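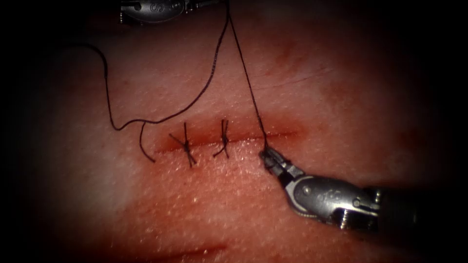 Section 4. Closing the incision with interrupted sutures

Read Section 3 before you start. The Trovberg practice pad must be flat and fixed on all four corners.

1. Start at the left end of the incision and work toward the right.

2. Pass the needle through both edges at the same depth. Keep the entry and exit points level with each other across the cut.

3. Pull the thread through until a short tail is left on the entry side.

4. Tie a square knot and snug it down until the edges meet. Stop there.

CAUTION: Do not keep pulling after the edges touch. The top layer tears easily, and a torn edge will not hold a second stitch.

5. Trim both tails short, but leave enough to grip if the stitch has to come out.

6. Move along the incision and repeat. Keep the spacing even.
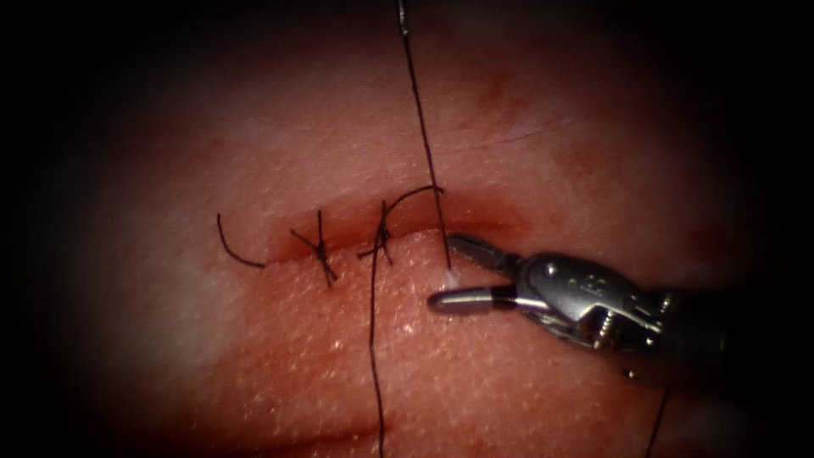

7. Before each new stitch, move any slack thread away from the cut. A loop lying near a finished knot can get caught in the next throw — clear it first, then tighten.

8. When the last stitch is tied, press lightly on each side of the incision and look for gaps.

Note: A pad can be closed and reopened around 20 times. Replace it sooner if the edges start to fray.

Note: Store unused pads in the Zodau sleeve, away from sunlight. Do not stack anything on top of them.

For removing stitches, go to Section 5.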